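Skutalow 衣類乾燥キャビネット Kvam
設置と使い始めの手引き 第3章〜第5章
改訂 10/11/2022

急ぎの方は「3-1 置き場所」と「3-4 水タンク」だけ先に。残りは本体が動き出してからでも可。ただし注意と警告の欄は先に全部目を通すこと。

第3章 設置

3-1 置き場所

1. 箱から出す前に置き場所を決める。出してからだと持ち手がなく、動かしにくい。
2. 床は水平で硬いところ。畳、毛足の長いじゅうたんの上は不可。どうしても、という場合は別売の敷板(Orkon)を使う。
3. 背面と壁のあいだは40 mm以上あける。左右も同じ。カーテンが触れる位置はだめ。
4. 上面には何も置かない。吹き出し口あり。
5. 扉を全開にして、人が前に立てるか確認。右開きで出荷。左開きに変えるときは3-6へ。

注意 直射日光の当たる窓ぎわ、暖房の吹き出しの前、浴室内には置かない。洗面所は可、ただし水のかからないところに限る。

注意 傾いたまま使うと水受けからあふれる。前脚の調整ねじを回して水平を出す。時計回りで上がる。反時計回りで下がる。後脚は固定、触らない。

メモ 押入れの中に入れて使いたいという問い合わせが多い。不可です。扉を開けておいても不可。

3-2 箱の中身

本体
水タンク(透明、ふた付き)
水受け皿
ハンガーバー
平干し棚
棚受けの金具
糸くずフィルター(本体に取付済み)
電源コード
排気ホースと止め輪
この手引き
保証書つづり

足りないものがあれば組み立てを始めずに販売店へ。組み立て後の連絡だと、部品の手配に時間がかかります。

棚受けの金具は緩衝材のくぼみにはまっている。捨てる前にもう一度見る。ここで無くす方がとても多いです。

3-3 組み立て

工具は付属しない。プラスドライバーを用意。電動は使わない。締めすぎで樹脂が割れる。

1. 扉を開け、内側の固定テープをはがす。青いテープ、全部。
2. 天井の左右の穴にハンガーバーを通す。カチッというまで。
3. 棚受けの金具を側面の溝に差し込む。左右で同じ高さに。
4. 平干し棚を金具に載せる。手前の返しが上向き。
5. 水受け皿を一番下に滑り込ませる。奥まで。
6. 排気ホースを背面の口にはめ、止め輪を回して固定。
7. ホースの先は窓または換気口へ。曲げは一か所まで。

棚は使わないとき外しておいてよい。丈の長いコートを掛けるときは外す。外した棚は本体の左側面にあるフックに掛かる。

注意 棚に重いものを載せない。本、アイロン、水の入った容器など。衣類専用。

注意 組み立て中、扉に寄りかからない。中が空だと本体が前に倒れます。転倒防止ベルトを使う場合はここで取り付ける。ベルトは別売、壁側のねじは壁の材質に合ったものを各自で。

ホースをつながずに使う場合
短時間なら可。部屋の窓をあける。毎日の運転にはつながない使い方を勧めません。壁紙が湿ります。

3-4 水タンク

蒸気を使うコース(しわとり、におい)だけ水が要る。乾燥だけなら空でよい。

1. タンクを手前に引き抜く。
2. ふたを回してあける。
3. 水道水を入れる。満水は400 ml。線を超えない。
4. ふたを閉め、逆さにして漏れを見る。
5. 戻す。奥で音がするまで押す。

入れてよい水 水道水、浄水器の水。
入れてはいけないもの ミネラルウォーター(硬水)、湯、柔軟剤、香料、漂白剤、井戸水。

警告 香り付けの液をタンクに入れない。内部の加熱部で焦げつき、発煙のおそれ。保証の対象外です。

使い終わったら水を捨てる。入れっぱなしにしない。夏場は特に。

3-5 電源

1. 壁のコンセントに直接さす。延長コード、たこ足は不可。
2. 最大1000 W。電子レンジやドライヤーと同じ回路だとブレーカーが落ちることあり。
3. アース線をつなぐ。端子のないコンセントの場合は電気工事店に相談。
4. 本体裏の主スイッチを入れる。操作部のランプがつく。

ランプがつかないとき まず主スイッチ。次にコンセント。それから扉。扉が半開きだと操作部は暗いままです。

警告 ぬれた手でプラグを触らない。コードを束ねたまま使わない。コードの上に家具を載せない。

長期の不在時は主スイッチを切り、プラグも抜く。

3-6 扉の付け替え(必要な方のみ)

二人で。一人だと扉を落とす。

1. 主スイッチを切り、プラグを抜く。
2. 上のちょうつがいの化粧ふたを外す。爪でこじると傷になるので、薄い布を当てて。
3. ねじを外し、扉を持ち上げて下ろす。
4. 左側の穴の樹脂栓を抜き、右側に移す。
5. ちょうつがいを左に付け、扉を戻す。
6. 開閉を確かめる。こすれる音がしたら上のねじを少しゆるめて位置を直す。
7. 化粧ふたを戻す。

付け替え後、扉が閉まっても運転が始まらないときは磁石の向きが逆。扉の内側、下の角の黒い部品を裏返す。

第4章 使い始め

4-1 空運転

最初の一回は衣類を入れずに運転する。においが出ますが故障ではありません。

1. 中を空にする。緩衝材のかけらが残っていないか見る。
2. 窓をあける。
3. コースを「標準」に合わせる。
4. 開始を押す。
5. 終わるまで待つ。途中で扉をあけない。
6. 終わったら扉をあけ、中が冷めるまで置く。
7. 水受け皿を引き出し、乾いた布で拭く。

においが気になる場合はもう一回。それでも消えないときは第5章の表へ。

4-2 操作部

左から順に、電源、コース、時間、温度、開始/一時停止。

電源 短く押して入、長押しで切。
コース 押すごとに、標準→おしゃれ着→ニット→しわとり→におい→送風、で標準に戻る。
時間 自動のままでよい。手動にすると表示が点滅する。
温度 低、中、高。ニットでは「低」しか選べない。不具合ではありません。
開始/一時停止 運転中に押すと止まる。もう一度で再開。

操作音を消すには、コースと時間を同時に長押し。戻すのも同じ操作。

子ども用ロック 温度を長押し。鍵のマークがつく。ロック中でも一時停止だけはききます。

4-3 コースの選び方

標準 綿のシャツ、タオル、下着、くつ下。脱水後のもの。
おしゃれ着 化繊のブラウス、裏地のあるスカート、薄手のパンツ。
ニット セーター、カーディガン、編み地全般。平干し棚を使う。
しわとり 一度着た上着、旅行かばんから出した服。水タンク要。
におい コート、制服。水タンク要。
送風 加熱なし。帽子、靴、毛布の湿気とばしなど。

迷ったら洗濯表示を見る。表示が読めない、取れている、という服は「送風」で様子を見る。

入れてはいけないもの
革、毛皮、ゴム引きのもの、油やガソリンの付いたもの、ドライクリーニングの液が残っているもの、中綿に発泡材の入ったクッション、紙、ろうびきの布。

警告 食用油、美容オイルの付いたタオルは洗濯後でも入れない。自然に発火するおそれがあります。

4-4 入れる前の支度

ここを飛ばす方が多い。仕上がりはほぼここで決まります。

1. ポケットを空に。ティッシュ、鍵、小銭。
2. ファスナーとホックは閉める。ボタンは外す。
3. 色の濃いものと薄いものを分ける。初めて洗った濃色は特に。
4. 脱水はしっかり。水がたれるようなら、もう一度脱水。
5. 毛玉、ほつれを見る。ほつれがあれば先に糸を始末。
6. 編み物は広い平らなところに広げて形を見る。ベッドでもテーブルでも。ぬれたものなら下にタオルを敷く。
7. 小物は混ぜない。くつ下、布小物は別の山に。

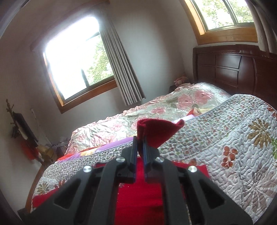
図4-1 赤い編み地。ベッドの上に平らに。

8. 肩、わき、すその順に手で軽く押さえる。引っぱらない。
9. 洗濯表示で温度の上限を確認。40 ℃までの表示なら温度は「低」。

メモ 図の衣類は付属しません。

糸くずの多いもの(新しいタオル、フリース)は単独で。濃色といっしょにすると白い糸くずがびっしり付きます。付いてしまったら、乾かしてからブラシで。ぬれているうちにこすると入りこむ。

4-5 掛けるもの

1. ハンガーに掛ける。肩幅の合ったもの。針金ハンガーは跡がつく。
2. バーに掛ける。となりとこぶし一つ分あける。
3. 長いものは左、短いものは右。吹き出し口が右下にある。
4. 扉にはさまないよう、そでを中に入れる。
5. コースを選び、開始。

厚手と薄手が混じったときは薄手に合わせて運転、薄手を出してから厚手を続ける。時間はかかる。まとめてやると薄手が縮みやすい。

パーカーはフードを裏返すかピンチで広げる。首の後ろだけ乾かない、という相談はたいていこれ。

ズボンは筒状に。専用のピンチ(Orkon ハンガー小物)があると楽ですが、洗濯ばさみで十分。

注意 ハンガーバーにぶら下がらない、させない。犬のリードなどもかけない。

4-6 平干し棚で乾かすもの

セーター、カーディガン、ショール、編んだ帽子。ハンガーは使わない。水の重みで丈が伸びる。

1. 棚を中段に。上段だと熱が強い。
2. タオルで水けを取る。はさんで押すだけ、絞らない。
3. 棚にのせる。はみ出すそでは身ごろの上に折る。
4. えりを整える。リブのところは指で寄せて幅を戻す。
5. コース「ニット」。温度は自動で「低」。
6. 開始。
7. 途中で一度止め、裏返す。裏返しの時期は表示部に「TURN」と出ます。
8. 再開。
9. 終わったら棚のまま冷ます。

リブ編みは幅が出やすい。乾く前に寄せておくと戻りがよい。乾いてからは戻りにくいので、もう一度霧を吹いて4からやり直してくさだい。

棚より大きいもの(大判のショール、ひざ掛け)は二つ折りまで。三つ折り以上は中が乾かない。

重ねて置かない。一段に一枚。二枚乾かしたいときは棚を追加(別売)。ただし三段は入りません。

メモ アンゴラ、モヘヤは毛が飛ぶ。フィルターが早く詰まるので、運転のあと毎回掃除。

注意 手洗い専用、つり干し禁止の表示のあるものは必ず棚で。乾燥禁止の表示のあるものは「送風」だけ。それも心配なら入れない。縮みの補償はしていません。

4-7 取り出しと確認

終了音が鳴ってから扉をあける。あけてすぐは金具が熱い。ファスナーの引き手、金属ボタンに触らない。

1. 扉をあけ、少し待つ。
2. 掛けたものから出す。
3. 棚のものは両手で下からすくう。つまみ上げない。
4. 広いところに広げ、乾き残りを手で確かめる。見るのは、わき、えりの裏、すそ、縫い代の重なり。
5. 形がくずれていたら、温かいうちに整える。
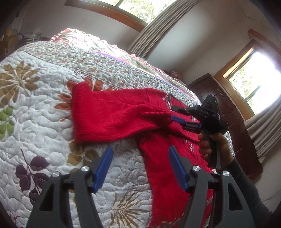 図4-2 リブ編みの赤いセーターをベッドカバーの上に。

6. 乾き残りがあれば「送風」で追加。「標準」での追加はしない。
7. 冷めてからたたむ。

温かいままたたむと折りじわになる。そのままたんすに入れると湿気もこもる。

たたみ方(セーター)
後ろ身ごろを上にして置く。そでを内へ。わきを少し折り込み、すそから二つか三つに。えりが上に出る形でしまう。詰めこまない。
ハンガーで保管しない。肩が出ます。

しまうときの防虫剤は一種類だけ。違う種類を混ぜるとしみになる。置くのは衣類の上。袋の端を切らない。

季節の終わりにまとめて乾かす場合、フィルター掃除を途中にはさむ。続けて何回も運転すると本体が熱を持ち、自動で休むことがある(表示「REST」)。電源は切らずに待つ。

4-8 予約と遠隔(Fundotden を使う方)

Fundotden は別の登録が必要。なくても本体は全部使えます。

1. スマートフォンに Fundotden を入れる。
2. 登録を済ませる。
3. 本体の電源と開始を同時に長押し。波のマークが点滅。
4. 画面で「Kvam」を選ぶ。
5. 家の無線の名前と合い言葉を入れる。
6. 点滅が点灯になれば完了。

できること 終了の通知、予約の変更、フィルター掃除の知らせ。
できないこと 離れた場所からの運転開始。安全のため、本体の開始ボタンを押さないと動かない。

つながらないときは本体とルーターの距離、合い言葉の大文字小文字。だいたいこの二つ。それでもだめなら本体の主スイッチを切って入れ直し、3から。

停電のあとは予約が消えます。入れ直しを。

ぬれた衣類を入れたまま長い予約をかけない。においの元。

第5章 手入れと困ったとき

5-1 毎回

糸くずフィルター。
1. 扉をあけ、右下のふたを引く。
2. フィルターを抜く。
3. 糸くずを指でまとめて捨てる。
4. 戻す。向きあり、矢印が奥。

水受け皿。水があれば捨てて拭く。

タンク。残り水を捨てる。

5-2 ときどき

フィルターの水洗い。ぬるま湯で。洗剤は使わない。完全に乾かしてから戻す。ぬれたままだと風が通らず、乾きが悪くなる。
扉のパッキン。固く絞った布で拭く。みぞの糸くずは綿棒。
排気ホース。外して中をのぞく。糸くずがたまっていたら、柄の長いブラシで。
庫内。中性洗剤を薄めて拭き、水拭き、から拭き。シンナー、ベンジン、研磨剤は不可。

運転の累計が300時間になると「CLEAN」の表示。湯あか取りを行う。

5-3 湯あか取り

1. タンクにクエン酸水を線まで入れる。濃さはクエン酸の袋の表示どおり。
2. 庫内を空にする。
3. コースと温度を同時に長押し。
4. 終わったらタンクを水ですすぎ、水道水を入れてもう一度。
5. 水受け皿の水を捨てる。

注意 クエン酸と塩素系の漂白剤をまぜない。有毒なガスが出ます。

表示「CLEAN」は終了後に自動で消える。途中で止めると消えない。最初から。

5-4 困ったとき

動かない
扉が閉まっているか。主スイッチ。ロックがかかっていないか。予約待ちになっていないか。

乾かない
入れすぎ。脱水不足。フィルターの詰まり。ホースの折れ。部屋が寒いときは時間が延びる。1月など冬場は特に、暖房の入った部屋で運転すると早い。

蒸気が出ない
タンクの水。タンクの押し込み。コースが蒸気を使うものか。湯あか。

水がもれる
傾き。受け皿の入れ忘れ。タンクのふた。ふたのパッキンがねじれていることもあり。

音がする
ガタガタ→水平を取り直す。
キーン→フィルターが奥まで入っていない。
カラカラ→小銭かボタン。止めて探す。
ポコポコ→水の音。そのままでよい。

におう
空運転。フィルター。受け皿。柔軟剤の入れすぎが元のことも多い。洗濯のときの量を見直す。

服に黒い筋がつく
ハンガーバーの汚れ。拭く。新品のときの保護油が残っている場合あり、中性洗剤で一度ふき取る。

棚の跡がつく
棚に薄いタオルを一枚敷く。乾きは少し遅くなります。

表示の意味
E1 扉。閉め直す。
E2 温度。電源を切り、冷めてから入れ直す。
E3 排気。ホースとフィルター。
E4 水受け皿。満水、または入っていない。
E5 内部の故障。使用を止めて連絡。

E2が続けて出るときは使用を止める。プラグを抜く。分解しない。

警告 こげたにおい、煙、コードが異常に熱い。すぐにプラグを抜き、Skutalow の窓口か販売店へ。窓口に伝えるもの、型名、製造番号(扉の内側の銀の札)、表示の文字、買った時期。

5-5 移動、保管、廃棄

移動 タンクと受け皿を空に。棚とバーを外す。扉をテープで止める。立てたまま運ぶ。横倒しにした場合は、立ててからしばらく置き、それから電源を入れる。
保管 中をよく乾かし、扉を少し開けておく。密閉の袋はかけない。
廃棄 自治体の区分に従う。扉は外してから出す。子どもが入りこむ事故を防ぐためです。

5-6 別売品

平干し棚(追加用)
転倒防止ベルト
糸くずフィルター(交換用)
タンクのパッキン
Orkon 敷板
Orkon ハンガー小物

交換用フィルターは破れや変形があれば早めに。破れたまま使うと、糸くずが加熱部に回ります。純正以外のフィルターは厚みが合わず、E3が出ることがあります。

注文のときは型名「Kvam」と、扉の内側の製造番号をを添えてください。

第6章 仕様と保証 は保証書つづりの裏面に記載。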